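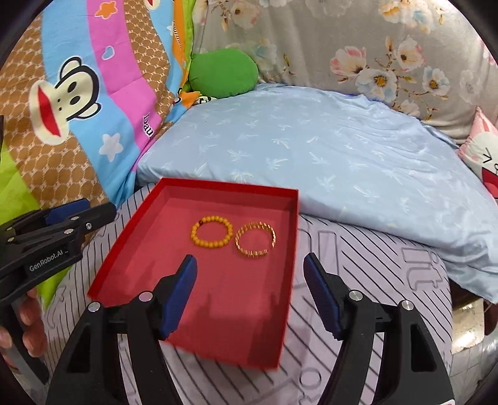

February 2023, grippers, bracelet task

Stopped the task after 45 episodes. The right gripper loses its zero. When I open the jaws fully, the log should say the same opening every time, but it drifts a little more with each grasp. By episode 12 the error was already bigger than the thickness of the gold bracelet, so the data say "closed on nothing" while the bracelet is between the pads. The bead bracelet hides the fault, as the beads are thicker. This is why I did not notice it sooner, and it is my mistake that I looked only at the video.

Left gripper is fine, same firmware, same calibration file.

I suspected the pivot pins first. Svend Bjarnason checked them and found no play. Then I took off the encoder cover: the set screw on the magnet holder was loose, I could turn the holder with a fingernail. Tightened it, put thread lock, left it overnight. After that 190 open-close cycles with no drift.

Episodes 1 to 45 are marked bad for the right jaw width. Please do not delete them, Hrefna Snorradóttir wants to try to recover the width from the video.

To do: check the same screw on the pair at Pramstead. Ask Riis if the holder can get a flat side.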